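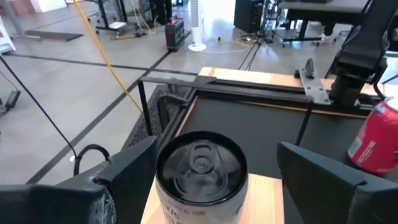 How often should the gripper fingers on a can-handling cell be checked for wear?

Check them at the start of every shift, and measure them on the gauge block once a month. Fingers that fail either check are replaced as a pair before the cell is returned to service.

Gripper Finger Inspection and Replacement
Hurondale Technical Center, Cell Maintenance Procedures
Procedure 621, maintained by Tanvir Cassim

Scope

This procedure applies to the two-finger grippers fitted to the arms in the Vekora cell, which are used for picking and placing beverage cans. It covers the shift check, the monthly measurement, removal and fitting of fingers, cable dressing at the wrist, and the test run that follows. It does not cover the wrist camera lens, the gripper motor or the arm itself. Faults in those parts are reported on the Magagula maintenance board and handled under separate procedures.

Staff must have completed cell access training before carrying out any part of this work. The monthly measurement and any replacement are done by two people, one of whom remains at the pendant throughout.

Tools and parts

Hex keys from the cell drawer
Torque driver with the preset finger bit
Gauge block and feeler set
Lint-free cloths and the approved cleaner
New finger pair, Hevex part 3374
Replacement grip tape, cut to length
Small cable ties
Two unopened cans for the test run

Used fingers may not be returned to the parts bin. Tag them and leave them on the repair shelf.

Shift check

1. Open the gripper fully from the pendant and move the arm to the service position.

2. Place the cell in hold and confirm that the hold light is on before reaching past the floor tape.

3. Wipe the inner face of each finger with a dry cloth. If residue remains, use a second cloth lightly moistened with cleaner. Cleaner must not be sprayed directly onto the gripper.

4. Examine the inner faces, the tips and the undersides. Fraying on the underside does not affect the grip, but it should be recorded so that the next shift can tell whether it has spread. Fraying, lifting or gouging on an inner face is a failure.

5. Hold each finger near its tip and apply light pressure from side to side. Any movement that can be felt at the mounting screws is a failure.

6. Enter the result in the cell log with your initials.

Monthly measurement

Close the gripper on the gauge block at the lowest force setting. Try the thinnest feeler at the tip, the middle and the base of each finger. The feeler should not enter at any of these points. If it enters at the tip only, loosen the finger, reseat it against its shoulder, tighten it and measure again. If it enters a second time, the finger is worn or bent and the pair must be replaced.

Record the closed position shown on the pendant. The reference value for this gripper is 1783 counts. A reading more than 17 counts away from the reference is treated as a failure even when the feeler check has been passed.

Removing the fingers

1. Open the gripper halfway. This gives access to the screws on both sides.

2. Shut off power to the gripper at the cell panel and apply your lock. The second person verifies that the pendant shows the gripper as offline.

3. Release the cable loop from its tie so that it hangs clear of the screws. Do not unplug the cable.

4. Support the finger with one hand and remove the lower screw, followed by the upper screw. Withdraw the finger straight out. Twisting may damage the locating pin.

5. Repeat for the other finger.

6. Clean the mounting faces and look for burrs. A raised edge may be taken down with a fine stone, after which the face is wiped again.

Fitting the new pair

The fingers are marked L and R on the mounting side and are not interchangeable. Seat each finger on its pin, start both screws by hand, and tighten the upper screw first. Finish with the torque driver until it clicks once. Apply grip tape only to the area outlined on the finger, pressing from the base toward the tip.

Re-tie the cable with enough slack for the wrist to turn through its full range. The loop should stay clear of the fingers when they are fully open. Trim the tail of the tie flush.

Test run

Remove the lock, restore power and home the gripper. Run the finger setup routine from the pendant and accept the new closed position if it falls within the permitted range.

Stand an unopened can upright on the wooden block and bring the arm down slowly with the gripper open. Stop when the fingers are on either side of the can and compare the gaps. They should match by eye. If one finger will reach the can well before the other, correct the wrist offset before closing.

Close at low force, lift the can a short distance and hold it. Lower it and inspect the side for dents or scuffs. Repeat with the second can laid on its side in the bin, approaching from above and watching for contact between the fingers and the rim.

When both picks are satisfactory, return the force setting to its normal value, clear the hold and close the entry in the log. If either can slips or is marked, leave the cell in hold and notify the shift lead.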